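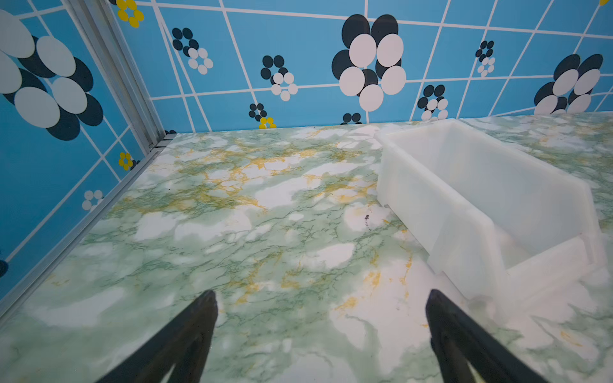

Visit Report: Tool Sorting and Storage Workrooms, Kudamby

Members of the Rillum Household Skills Association visited the Kudamby workrooms on a Thursday in April. The visit was arranged as part of the Association's spring program on the care and storage of hand tools. The party was received at 9:30 a.m. at the Bugti Street entrance and was given a short introduction before proceeding to the rooms on the ground floor.

The Kudamby workrooms receive hand tools from closed workshops, school departments and private homes. The tools are checked, cleaned where necessary, sorted by type and passed on to training centers in the region. Our hosts reported that 2,000 tools were handled during the last program year, and that screwdrivers made up the largest single group. Of the 463 screwdrivers received, 63 were set aside as unfit for further use, most of them with chipped or rounded blades.

The sorting room

The first room on the tour was the sorting room. Members remarked on the bright blue tile of the walls and on the green and white marble pattern of the tabletop, which has streaks of golden yellow running through it. A white plastic bin is kept on the table. According to the staff, the practice is to bring tools to the table in small lots and to finish each lot before the next is opened. Members who manage storage rooms of their own asked whether this slowed the work. The reply was that it had done so in the first month, and that the time had since been recovered at the packing stage, where fewer boxes now have to be reopened.

The greater part of the morning was given to screwdrivers. Flat-head and cross-head types are separated first, and each group is then divided by the width or size of the tip. Handles are examined for cracks and for looseness at the point where the shaft enters. A tool with a sound shaft and a worn handle may still be accepted for practice benches, but it is marked and stored separately.
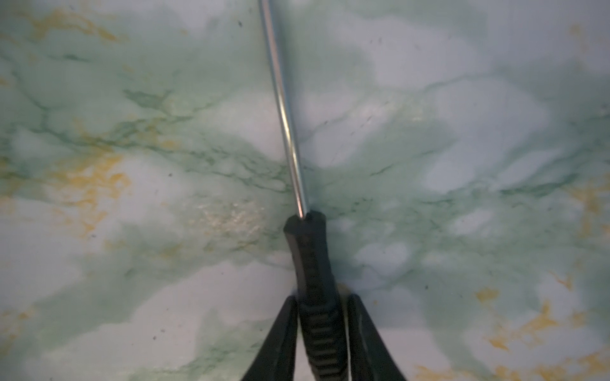

Flat-head screwdriver with a steel shaft and ribbed black handle, sorting room.

There was some discussion of handle design. Several members preferred a ribbed grip for general work, while others found that ribs collect grease and take longer to clean. The workrooms do not favor one type over another and send out both. Our hosts did advise against storing screwdrivers with the tips upward in open jars - a habit common in home kitchens and garages - and recommended shallow bins in which each tool can be laid flat.

Cleaning and packing

After a break for coffee, the party was shown the cleaning benches and the packing room. Shafts are wiped with a lightly oiled cloth and handles with mild soap and water. Tools are then left on racks overnight. Packing is done by destination, and a printed list goes into each box. The lists for the Breritz training center were being prepared during our visit, and members were invited to look through them. The layout is plain and easy to follow, and the Association has asked for a blank copy for use in its own storeroom.

One point was raised that may be of use to member groups. Donated tools often arrive mixed with nails, tape and odd hardware, and separating these takes up a large share of staff time. Groups planning to donate are asked to remove such items beforehand and to note on the outside of the box which types of tool it contains.

The visit closed at 12:15 p.m. The Association thanks the staff of the Kudamby workrooms for their time and for their full answers to our questions. A second visit, covering measuring tools and planes, is under consideration for the fall program. Members wishing to attend should leave their names at the Rillum office.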